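Cat toy and storage check, playroom at Geddes
Checked by: Morven Dunbar
Date: 12 February 2018
Next full check due: May

Right, my turn again, and I've gone on a bit in the comments because last time Kane told me ticks on their own were no use to him. Fair enough! Same list as before with a couple of bits added at the bottom. OK means leave it alone, WATCH means look again next time, FIX means please somebody do it before the cats come back in.

1. Wand toys, cords and strings
Result: WATCH
I pulled every cord hard at both ends, and ran each one through my fingers feeling for thin places. Most are fine. One of the older ones has started to fray near the knot, so I've snipped it off and the stick is in the drawer waiting for new cord. Tamara, you said you had some left over from the Trivasholm order? Anything with a cord goes away when the person playing goes away, please. I found one on the windowsill this morning and I'm not going to ask whose it was, but we've got a kitten in who eats string like spaghetti.

2. Feathers
Result: OK
Gave them all a tug. A few wisps came off, which feathers do, but no quills poking out and nothing chewed down to the stalk. The glue is holding on the newer ones.

3. Ball toys and anything with a small part inside
Result: OK, one comment
Squeezed, shook and dropped from table height. I'm looking for cracks in the plastic, and gaps big enough to get a claw or a small ball through. Pom-poms get checked here as well, since they're the first thing to be pulled off and swallowed. The yellow one with the orange ball in it is still everybody's favourite and I'd be gutted to lose it, so can we please stop leaving it on the floor by the door where it gets stood on.

4. Storage box
Result: OK
I took everything out of the heart box for this one and had a good feel round the seams and corners for loose threads. Sides are firm enough and there's nothing sharp on the rim. I do like this box, it's much nicer than the old crate, and cats can climb in and out without it becoming a drama.

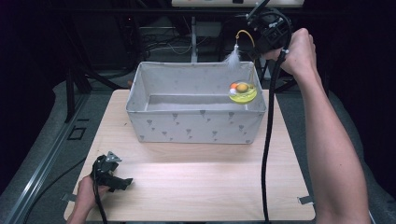 Item 4: the heart-print box with the yellow ball toy at the back corner and the white feather on its cord.

5. Box lid
Result: FIX
There's meant to be one cupboard box with a lid for the wands, and the lid has gone walkabout. Alistair thinks it went to Buvik with the blankets. Could somebody ask? Until it comes back, wands live in the tall cupboard with the door shut.

6. Catnip toys and soft mice
Result: 2 binned
One had a split along the belly with stuffing coming out, and the other had lost its tail and most of an ear. The rest went through the wash at 40 and have come up lovely. They need to be dry right through before they go back, so squeeze the middle and don't just go by the outside.

7. Table
Result: OK
Ran my hand along the edges and underneath for splinters, nothing. Pushed down on the corners and it doesn't rock.

8. Scratching posts
Result: WATCH
The tall one has a bit of a lean to it. I've tightened the bolt underneath and it's better, but I'd like Stavros to have a look as he's got the proper spanner. Sisal is going at cat height (obviously) with no staples showing yet.

9. Cleaning spray
Result: OK
Still on the Bironum one, lid closes properly, kept up high. Wipe the hard toys, leave them to stand, then rinse. A couple of people have been skipping the rinse and I can smell it.

10. Small bits on the floor
Result: FIX
On my hands and knees with the torch again. Found a bell, a bit of elastic and a treat that had gone green. The bell bothers me, as I can't find a toy it came off. If you know, tell me and I'll take that toy out.

11. Toy rotation
New one, Tamara's idea. Put up to 4 toys out at a time and keep the rest back, then swap. Less to pick up and they seem keener when something reappears. I'll try it till the May check and see what everyone thinks.

Still to do: cord for the stick, lid from Buvik, Stavros and the spanner, mystery bell. Initial next to each one when it's done, please, and put the pen back!

MD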